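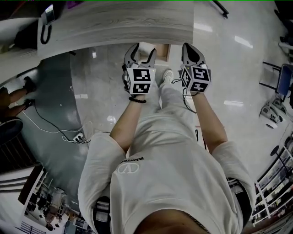 *Padilla, 30/01/2025*

Faz tempo que não escrevo, eu sei, e já recebi duas mensagens da minha tia a perguntar se o blog morreu. Não morreu! Ando é enfiada no clube de robótica quase todas as tardes, chego a casa com os braços moídos e a última coisa que me apetece é abrir o computador. Mas esta semana correu tão bem que tinha mesmo de contar.

Para quem chegou agora: o nosso projeto deste ano chama-se Fonia e a ideia é ensinar um braço robótico a arrumar uma mesa de trabalho. Em vez de programarmos cada movimento, fazemos nós as tarefas com uma pinça em cada mão, uma vez e outra e outra, e depois o modelo aprende a partir dessas gravações. As pinças têm por baixo dos dedos um cubo branco cheio de marcadores pretos, que serve para sabermos onde está cada mão no espaço. No papel parece simples (e no papel foi o Lakmal Selvanayagam que desenhou tudo, com setinhas coloridas), mas quem já tentou pegar numa colher com dois dedos curvos cinzentos e pretos sabe que a humildade chega depressa.

Nos primeiros dias eu fazia tudo à pressa. Agarrava, pousava, agarrava, e quando íamos ver as gravações metade tinha os cubos tapados pelo meu próprio braço. O Ruwan Patwary, que tem uma paciência de santo, sentou-se comigo e mostrou-me os gráficos: buracos por todo o lado, a mão direita a desaparecer e a aparecer meio metro ao lado. A partir daí passei a trabalhar mais devagar, com os cotovelos abertos, como se estivesse a levar dois pratos de sopa cheios. Sinto-me ridícula, mas os gráficos ficaram lindos.

O número que tenho para anunciar, e que escrevemos no quadro com direito a palmas, é 504. São 504 demonstrações gravadas desde que começámos! Na limpeza deitámos fora 53, quase todas minhas e do Chaminda, e ainda discutimos um bom bocado sobre uma em que ele deixa cair o copo e o apanha logo a seguir. Eu queria guardá-la, porque um robô também há de deixar cair copos na vida. A Anwara Roy achava que só ia baralhar o treino. Ganhou a Anwara, como de costume, mas fiquei com uma cópia na minha pasta para o caso de alguém mudar de ideias.

Aprendi também umas coisas pequenas que deixo já aqui, para quem andar a fazer parecido:

- Prendam os cabos antes de começar. O da pinça direita vem pelo antebraço abaixo e, se ficar solto, puxa no pior momento.
- Olhem para a luz verde antes de cada gravação. Perdi uma tarde inteira por não olhar.
- Façam pausas de 10 minutos. As mãos cansadas começam a inventar movimentos.

O professor Wafula Barasa passou por lá no fim da semana e pediu para experimentar. Queria só empilhar dois copos, disse ele, e ficou até à hora de fechar, de língua de fora, a repetir "só mais uma". Saiu de lá com planos para metermos também os alunos mais novos, coisa que me deixa contente e um bocadinho aflita ao mesmo tempo, porque só temos um par de pinças e já há fila.

O encontro de clubes em Prutside é em junho e queremos levar o braço a arrumar a mesa do princípio ao fim, à frente de toda a gente. Por enquanto ainda só treinámos com os copos. As colheres ficam para a próxima semana, e os guardanapos, bem, dos guardanapos falamos depois. Se alguém tiver colheres velhas em casa que não lhe façam falta, de preferência todas diferentes, deixe um comentário que eu passo a buscar.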